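How to sleep through a hot night without buying an air conditioner

By Todor Golob
24 Apr 2020

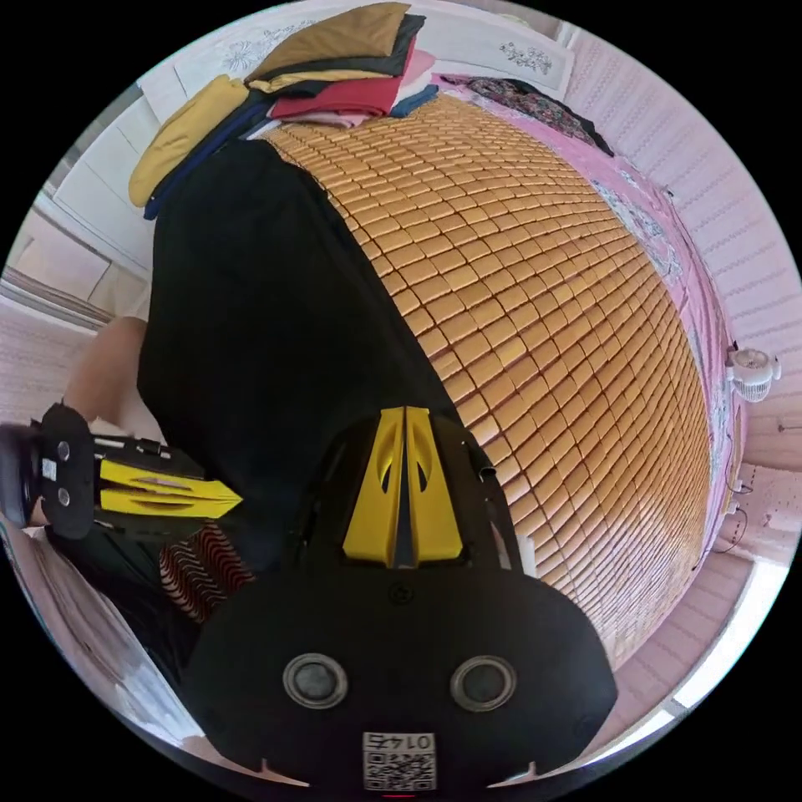
A tiled summer mat on the bed, with some black fabric lying across it.

Every spring the adverts start up again, promising a cool night's sleep for the price of a gel pillow. I have tried a fair few of these things in a top-floor flat that bakes from lunchtime onwards, and most of them went to the charity shop. What follows is what I still do. It costs very little and some of it is dull.

Start in the morning

Most people begin worrying about the heat at bedtime, by which point the walls have been soaking it up all day. Shut the windows and draw the curtains before the sun gets round to your side of the building. If you can shade the outside of the glass, do that instead, as a curtain on the inside only stops heat that has already come in. An old pale sheet hung over a balcony rail does a decent job and looks awful.

Open up again when the air outside feels cooler than the air in the room. Put your head out and check. In August that can be eleven at night, whatever the forecast says.

Put the fan in the right place

Pointing a fan at your face all night will give you dry eyes. If you have windows on two sides, open both and stand the fan a little way back from one of them, facing out, so it pushes the warm air outside and pulls cooler air in at the other end. With only one window, aim it across the bed at leg height on the lowest setting.

The bowl of ice in front of the fan is on every list of tips. I tried it with 2 trays of ice and got a pleasant breeze for a few minutes and a damp shelf. Skip it.

Sort out the bed

Take off the mattress topper first. Memory foam is the worst offender and no clever sheet will rescue it. Then choose one of these:

A plain cotton or linen sheet, loose, nothing under it but the mattress.

A tiled or woven summer mat. These feel cool when you first lie down, and air gets through the gaps. I doubt they lower the temperature of anything, and the first few nights feel odd. Lay a thin sheet over the top if it pulls your hair. Wipe it with a wrung-out cloth and dry it flat before rolling it up for winter.

I would leave gel pads alone. The Teltia one I bought was lovely for 16 minutes, then as warm as I was. The Drosau version was heavier and did the same.

Before you get in

Have a lukewarm shower, not a cold one. Wet your wrists and the back of your neck if you wake up later. Keep water by the bed.

If the room is still unbearable, sleep somewhere else in the flat. The hall floor has beaten every gadget I own.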